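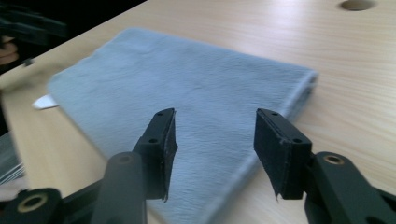 Marlene Turcotte wrote to us after her first town council race that she had spent more on yard signs than on talking to voters, and would not do it that way again. She lost that race. She hired us for the next one, and we still give her letter to every new client to read before we draw up a budget.

Vorach is a campaign services company for local and county candidates. We work on school board, city council, county commission and water district races, along with ballot measures that affect one town or one county. We do not take statewide or federal work. Campaigns of that size have their own people, and their methods don't carry over well to a district where the winning margin can fit in a church parking lot.

What we do

Most of our work is field planning. We get the voter file from the county, clean it up, and turn it into walk lists and call lists your team can use on a phone or on paper. We write the door script with you and change it after the first weekend, when you have heard what people bring up on their own. We also keep the calendar: filing dates, finance reports, mail drop dates, early voting hours and the deadline for poll watcher forms.

Mail is the other large part. We write and lay out the pieces in our own office and send them to Ploltel for printing and postage. You see the printer's invoice as it comes to us. We don't add a markup to it.

We do not buy television time. If your race needs it, we will give you the names of firms that do, and we take no fee from them.

How we started

Felista Waweru started the company after 5 years as a field organizer, most of it spent driving between county offices with boxes of printed lists in the back seat. The first office was a rented room over a tax preparer in Brarnthorpe. We are still in Brarnthorpe, now on the ground floor, with the entrance on the side street and parking behind the building.

For the first few cycles we used list software made for much bigger campaigns. It was slow, and volunteers hated it. We moved to Yüksel, which handles small districts better and lets a candidate correct a bad address from the doorstep. Training on it takes one evening and is included in every contract.

Who we work for

We work for candidates of either party and for candidates with none, and most of the offices we cover are nonpartisan anyway. We take one client per race. If someone else in your race has already signed with us, we will tell you so on the first call.

Fees

A field plan on its own is a flat fee, paid in two parts. Full service is billed monthly and ends on the last day of the month in which the election is held. There is no win bonus in any of our contracts. Ballot measure committees with fewer than 50 donors pay the candidate rate.

Getting in touch

The office is open weekdays and stays open until 8 p.m. on Thursday for people who have day jobs. Call or stop by. Please bring your filing papers if you have them, and a district map if the lines have changed since the last election.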